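Section 4: Setting up a student council election

Read this section before opening a ballot to students. You need a Staff Adviser login for Katadano. Office logins can view an election but cannot start or close one.

4.1 Before you begin

Have the following ready:

The current enrollment list, exported from your school records as a CSV file.
The names of the offices to be filled and how many seats each one has.
Signed nomination forms for every candidate.
The opening and closing times of the ballot.

Note: The enrollment list must include a grade column. Without it, grade representative seats cannot be limited to voters in that grade.

4.2 Create the election

1. Log in and choose Elections, then New Election.
2. Type a title. Students see this at the top of the ballot, so include the school year.
3. Under Voters, choose Import List and select your CSV file. Wait for the green check mark.
4. Compare the number of voters shown with the number on your enrollment list. If they differ, open the Import Report and look for repeated student numbers.
5. Click Save Draft.

Caution: Importing a second list replaces the first one. It does not add to it. To include a student who enrolled late, use Add Single Voter.

4.3 Add offices and candidates

1. Open the draft and choose Offices.
2. Click Add Office and enter the name, for example President or Grade 9 Representative.
3. Set the number of seats. The default is one. For shared offices such as co-secretary, enter 2.
4. Click Add Candidate and enter each name as the student wants it to appear.
5. Paste in the candidate statement. Statements can be up to 200 words - anything longer is rejected when you save.
6. Choose a name order. Shuffled gives each voter a different order. Fixed keeps the order you entered.

Name order can't be changed once the ballot is open. If your student constitution says how names must be listed, check it now.
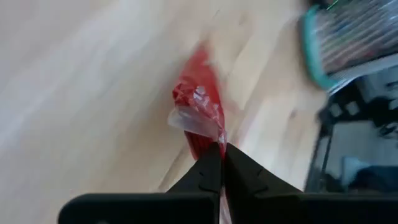 Joar Myklebust writes that at Sarnar the shuffled order confused students who had been told to look for "the third name down," and that he now asks candidates to leave list positions off their posters.

Posters and speeches are outside Katadano, but it helps to give candidates a copy of the ballot preview before they print anything. Choose Preview, then Print Sample.

4.4 Open and close the ballot

1. Choose Schedule and enter the opening and closing times.
2. Set the session limit. This is the number of seconds a ballot may sit idle before the student is logged out. We suggest 120 for shared computers.
3. Click Test Ballot and cast a practice vote. Practice votes are deleted when the real ballot opens.
4. Click Publish.

Caution: After publishing, you can move the closing time later but not earlier.

4.5 If there is a tie

Katadano reports a tie and stops there - it does not pick a winner. Choose Runoff to create a new draft with only the tied candidates. The voter list is carried over, but the schedule is left blank.

Results stay hidden from students until you click Release Results. Download the tally sheet first and keep it with the nomination forms.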